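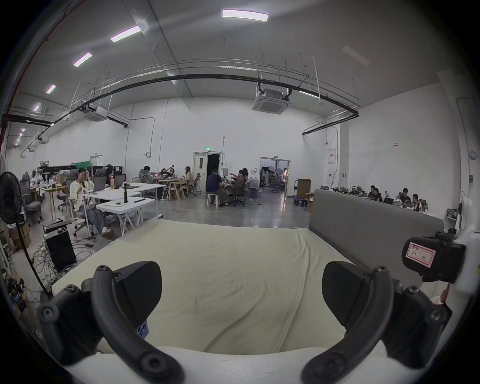
Desmond Lindqvist objected to the last set of notes on the grounds that a sheet should be judged before anyone has smoothed it, and that a bed photographed after smoothing says more about the person making it than about the cloth. The objection is accepted. The notes below, from the November open afternoon at Boramness, separate the two states wherever I recorded both.

Visit notes: Boramness, bed linen and cloth handling

Access was from the yard side at two o'clock. Signing in took longer than expected and I missed the first part of the introduction by Elias Fakhoury. His handout gives the hall as some 800 square meters, including the adjoining rooms. White walls, high ceiling, cool even light from overhead. For looking at cloth this is a mixed blessing. Light from straight above flattens shallow creases, and a sheet that looks acceptable from the foot of the bed can look poor from the side at mattress height. I took my observations from both positions.

The bed

The pale sheet was listed as an Esfahani, midweight, plain weave. The mattress was a Rokberg. I asked for its depth and was given the catalog value, which I have left out of these notes as I could not check it with a tape. Anyone planning to compare sheets should ask for depth measured under no load at the corners and again at the middle of the long side. Worn mattresses differ between the two, and that difference goes straight into the fit.

Sheet condition as I found it: soft wrinkles across the middle. Wrinkles running across a bed usually mean slack along its length. Diagonal wrinkles running to a corner usually mean the opposite, a corner pulled too hard. I saw the first kind and would have started by taking up cloth at the foot.

Genivaldo Portela timed a full strip and remake on request. His figure was 15 minutes working alone and without hurrying, including squaring the corners. I consider that slow but realistic for a person who is also explaining each step. A second pair of hands helps most at the start, when the sheet is opened and centered, and very little once the corners are down.

Small cloths

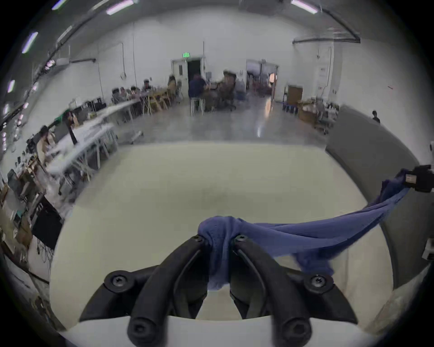 The second part of the program dealt with small cloths, mainly how to get from a heap to a flat piece ready to fold. Portela's method is to find one corner, follow the hem to the next, and only then lift. Picking up at the middle is quicker and nearly always costs time afterward. A blue cloth held in a bunch at the center, with one part of it pulled out to the side as a twisted strand, has its edges in no useful order, and following the hem is hard until the twist is let out. Lay it down, open the strand first, then look for corners. Shaking works on heavier toweling and does little for thin cloth, which tends to wrap back on itself.

Folding was shown in halves and in thirds. Halves gave the squarer stack. Thirds fit the Zitetti drawer insert, for those who have it, with a small margin at the front. The folding order was written up on a sheet of paper and passed around. I did not get a copy. If any reader has one, please send it.

Booker Pettigrew raised lint. Dark cloths sorted on a pale sheet leave fibers that show, and a roller pass between batches was recommended. No comparison between rollers was offered.

Layout and clearances
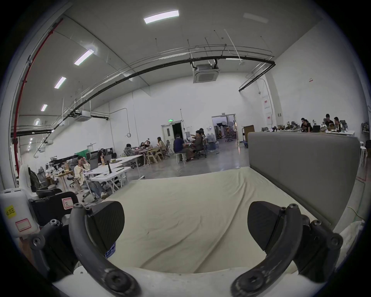 Clearance around the bed decides how well it can be made, and this is where most home bedrooms fall short. Two feet on the working side is the least I would accept for tucking without kneeling on the mattress. A tall panel changes the calculation, because the hands have to come in from above or from the end. The gray upholstered one at Boramness runs along the right side of the mattress and has rounded corners, which at least spare the knuckles and the sheet. With a panel in that position I would tuck the panel side first, while the cloth still has slack, and pull to tension from the open side. Doing it in the other order leaves a ridge against the upholstery that cannot be smoothed out from a standing position.

Upholstered panels also collect dust on the top edge. Reece Kettle recommended wiping down the panel before the clean sheet goes on. He uses a barely damp cloth, then a dry one. I would add a vacuum pass along the joint between panel and mattress if the nozzle fits.

Points to follow up

Measured mattress depth, corner and mid-side, from Fakhoury.

Whether the Esfahani sheet is supplied washed or unwashed. The answer I was given referred to a different weight.

A repeat of the remake timing with no commentary, preferably by the same person on the same bed.

Parking at the yard entrance is limited and the ramp is steep. I left at a quarter past four.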